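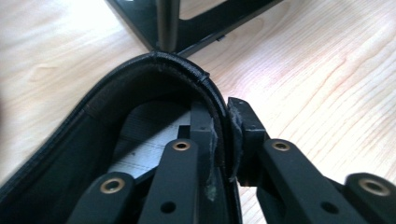 A reader asked last week why anyone would still pay people to pick things up and put them down again when there's so much video online already, and couldn't a robot just watch that? Fair question! I put it to the folks at Vadden, the small company that has been collecting hand-movement examples over in Ellton, and got a longer answer than I was ready for.

The short version is that online video shows you what happened but not how wide the fingers were open, or when they closed. For that, somebody has to do the job while holding the same kind of gripper the robot will have. So that's what people do there, all day, at a table, with a gripper in each hand. Each go at a task gets saved as one example, and the whole pile is fed to a learning system called Rimau. Vadden wants it picking up ordinary household stuff it hasn't met before (good luck with my hall closet).

Soft things are the tricky part, I'm told. If you pinch the wall of something padded, it gives, and then you have to decide how much squeeze is enough. People do that without thinking. Rimau has to get it from the examples, so the collectors are asked to grab padded items by the edge, by the side, from the left, from the right, and not to settle into one favorite way. I tried it and settled into a favorite way in no time. They were polite about it.

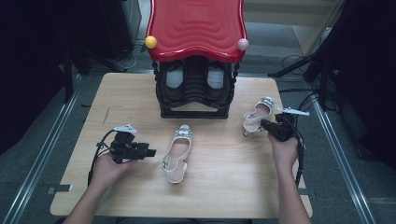
R. Sakalauskas, technology reporter
26 Oct 2022

Shoes are the other big job this month, and I have to say I liked the shoe rack best of everything in the building. It looks like a little house with a glossy red roof, and there's a yellow ball on one front corner and a pink one on the other. The shoes on the table were white high-heeled sandals with silver sparkle across the toes, and a heel like that is a real nuisance to handle with a gripper. Where do you even grab it? The strap moves, the heel is skinny, and the decoration is the last thing you want to squash.

A try at the sandals is supposed to take under 30 seconds. Mine didn't. I kept getting the toe pointed wrong and having to set the shoe back down, and I figured I'd spoiled the recording, but the person running the table said to keep going. A messy try where you recover is worth saving too, apparently, so long as you don't stop and chat in the middle (guilty). The ones they throw out are where the shoe ends up on the floor or a cable gets dragged across the work.

Vadden has 2 tables going now and plans to open a third room before the holidays. The Ellton sessions run in 3-hour blocks with a break, and your wrists will want that break. Mine were complaining by lunch, and I'd spent most of the morning asking questions.

As for when Rimau gets a turn with the sandals, the company wouldn't give me a date. They did say I could come back and watch, and I've already said yes.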